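**Come fold with us at Wurano**

We're looking for patient people who don't mind spending a morning with cloth, paper and a big table. 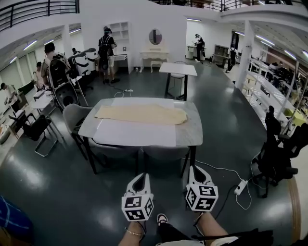 Sessions run 52 minutes and there are 14 places left for March, so do write soon! You'll lay fabric out flat, smooth the creases and fold it however you'd fold it at home (no wrong way, I promise). Chairs if you get tired, tea after. We pay $20 a session. Write to Sumaiya Wickramasinghe at the Wurano front desk.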